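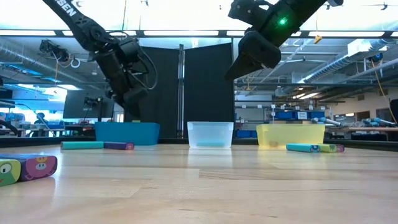 4.2 Scheduling two arms over shared bins

Both arms draw from one task queue. Each entry holds a block identifier, a target bin and the pose estimate from the last perception update. An arm may claim an entry only if the swept volume of its planned path is clear of the volume already held by the other arm. We call this check the reservation step. It runs inside Dukska, our planning layer, before any command reaches the joint controllers.

Figure 3. The two-arm cell with three open bins at the back of the table and foam blocks in front of and beside them.

The middle and right bins are see-through, and this caused more trouble than the arms did. An early version of the detector reported objects inside a bin as free blocks on the table, so the planner kept queuing picks for items that had already been sorted. We now mask each bin using its fitted outline and drop any detection whose centre falls inside the mask. The blue bin is opaque and did not need this, but we mask it in the same way to keep the code simple.

Blocks lying end to end are a second hard case. The segmenter tends to merge neighbours of similar colour, and the grasp is then placed over the join. Following a suggestion by Nikau Lockyer, we split any segment longer than the longest known block and plan a grasp for each part.

We logged 1131 pick attempts with the reservation step switched on. Of these, 1084 ended with the block in its target bin. Most of the remaining attempts failed at the grasp – the planner itself stopped an arm only 4 times, each time over the middle bin.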